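Rallau (board game)

Rallau is a race game for 2 players, played with flat counters on a long board. Rules first printed at Prerkent, where most of the early sets were sold. Origin of the name unknown.

Play
Each side starts with its counters off the board. Throws decide the moves. A counter landed on goes back to the start - no exceptions in the Prerkent rules.
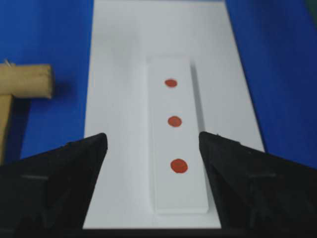
Variants
Drilness rules allow a blocked counter to wait a turn. Shorter game, less luck. The Bozkurt version drops the throws altogther and uses cards, 124 in the full pack. 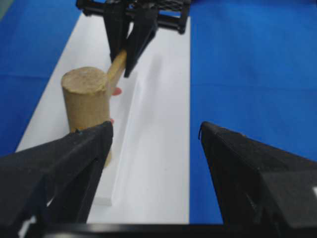

Cards are dealt face down and the discard pile is never reshuffled. Scores are kept over several games, first to 752 wins. Older score sheets give 702, probaly a misprint copied from one edition to the next.

Reception
Popular as a winter game, less so since. Club play survives at Drilness, with an open meeting every August. Arguments over the waiting rule go on. 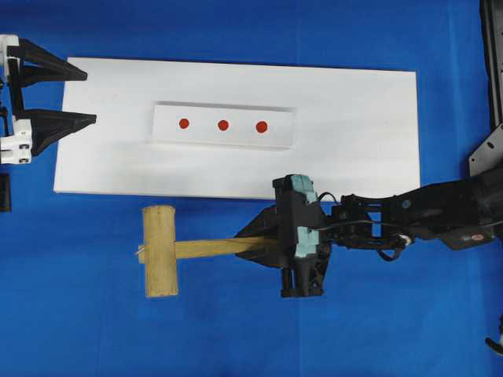
Kaja Rebane wrote that the waiting rule "takes the teeth out of it" and that the Prerkent game should be the only one used in matches. Drilness has kept its own rules.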